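About Bidine

Bidine plans and runs location-based promotions inside mobile apps. Clients are mostly retail chains and event venues that want an offer to reach a phone within a set area and a set time window. The company has 58 employees in 2 offices, with campaign operations in Dendthorpe.

Campaigns are built in Kotik, our scheduling tool. Kotik stores the map boundary, the creative files, and the daily send limit for each placement. Changes made after launch are logged with the user name and time.
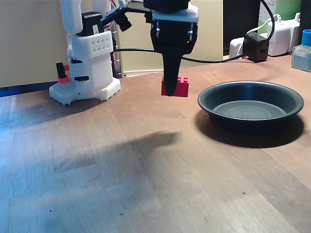 Reporting is handled separately by Ko, which matches in-app redemptions against the client's own sales records. Reports are delivered every 3 hours while a campaign is live. A final file follows after close. Location data is deleted once the final file has been accepted.

Marichka Skoryk is managing director. Elīna Mockus heads campaign operations and is the contact for new accounts. The minimum order is 900 placements. Bookings for October campaigns are open.

Page last updated 2026-04-23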